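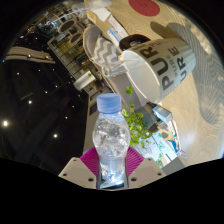
# Clurklow: a data card for café tables

Datasets > Tabletop > Clurklow

Aqeel Jafri, April

Clurklow covers the stuff that collects on café tables: mugs, water bottles, napkins, printed matter, the plant that was there first. It has 1,987 labeled items across 313 tables. Prillberg, the older set, had plates only, and mostly clean ones, which tells you who was ordering.

## Labels

A mug is a mug whether it is standing up or lying on its side. We argued over this for most of April.

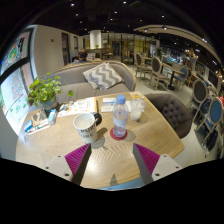
Lids are the other sore point. A lid gets its own label when it is off the mug and "unsure" when two labelers disagree, so "unsure" is now our third most popular class. Menus and magazines share one label, after Cheema lost patience with both.

## Known gaps

Spoons are badly underrepresented. Coasters were added in version 9.

527 downloads | 9 comments | Share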